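辅助驾驶套件评审会 会议纪要（第三次）

时间：11月，下午
地点：二楼小会议室，Collon那边线上接入
参加：车队运营、采购、安全、测试组；Kernanel售前两人
记录：测试组

先说上次遗留。报价单已收到，单套2,873欧，含主机、线束、一年软件更新，不含安装。采购问数量多了能不能降，Kernanel答满20套可以谈，具体折扣回去申请，没给数。安装工时他们报的是每车半天，我们自己装过一台，不止半天，线束过防火墙那段很费劲。这条记下来，要求对方改安装说明书。

第二项，乡道路段试用。城区和高速的材料上次看过了，不再重复。这次只看两车道乡道：车道保持、限速提示、弯前减速。Kultholm线路，测试组按现有流程跑，驾驶员手不离方向盘。会上投屏看了几段：

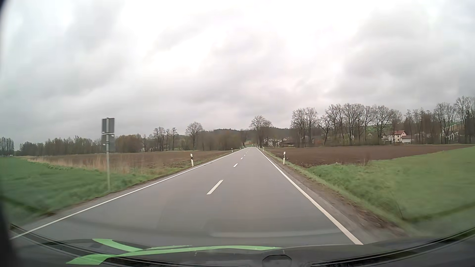
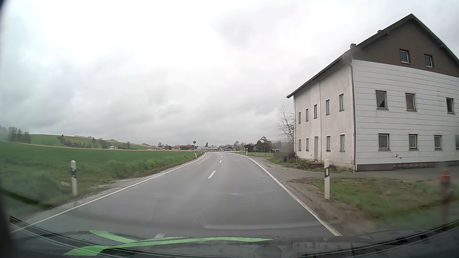 乡道，虚线中线，两侧白色边线 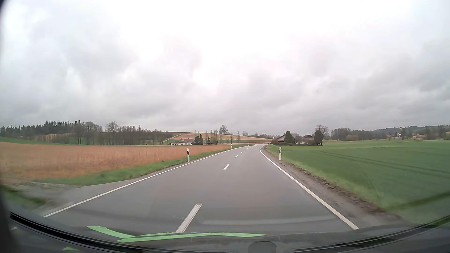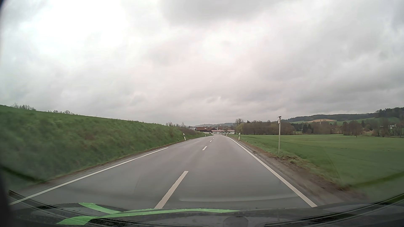

讨论比较散，按顺序记：

车道保持。测试组意见，中线加边线都清楚的时候居中稳，没什么好说。问题在边线断掉或者磨损的地方，系统会往中线方向靠一点，驾驶员感觉明显。Kernanel解释是单侧丢线后改用路沿估计，下一版软件会调。安全组不接受"下一版"这种说法，要版本号和日期。对方答应书面回复。

限速提示。村口的牌子识别偏晚，有两回车头过了牌子才跳。运营问能不能用地图数据补，答可以，但地图是另外收费的模块，Mangubat供的。采购当场表示报价里没提过这个模块，要求补一份完整的选配清单，不要再一项一项往外冒。

弯前减速。争论最久。默认设置减得太早，后车容易跟得很近，驾驶员普遍关掉不用。关掉就等于白买。Kernanel说灵敏度有三档，我们试的是中档。测试组：三档之间差别不大，低档也早。决定低档再跑一轮，40公里，同一条线，往返都算。

误报。碰撞预警总体可以。路边房子、杆子离路面近的地段报过几次，声音偏大，老驾驶员有意见。音量能不能分级？能，要进工程菜单，驾驶员自己改不了。希望开放，对方记下了。

雨天数据偏少，大家都认。安全组要求补，至少再有10个班次才谈签字。测试组说人手不够，运营答应借一个驾驶员，车还是用现在这台。

数据归属：录像存我方服务器，Kernanel远程诊断要先申请，每次单独批。合同草稿里那条"供应商可用于产品改进"删掉，法务已经看过，意见一致。

售后。Collon做本地维修点，备件两天到。运营问周末怎么办，答周末只有电话。不满意，但暂时没别的选择。

结论（暂定）：
不签批量。试用延长一个月，费用不变。
低档弯前减速40公里复测，测试组。
雨天班次补齐，测试组和运营。
版本号、日期书面答复，Kernanel，下次会前。
选配清单含Mangubat地图模块价格，Kernanel，采购跟催。
安装说明书防火墙过线一节重写，Kernanel。
合同删条款，采购。

其他：主机支架在颠簸路段有异响，拧紧之后好了一阵又来，拆下来看看垫片。遮阳板会挡到显示屏上沿，位置再往下挪一点，先在测式车上试。

下次会议时间另行通知，等Kernanel的书面答复到了在定。

散会后补充：采购刚收到邮件，20套以上的折扣要总部批，本月给不了。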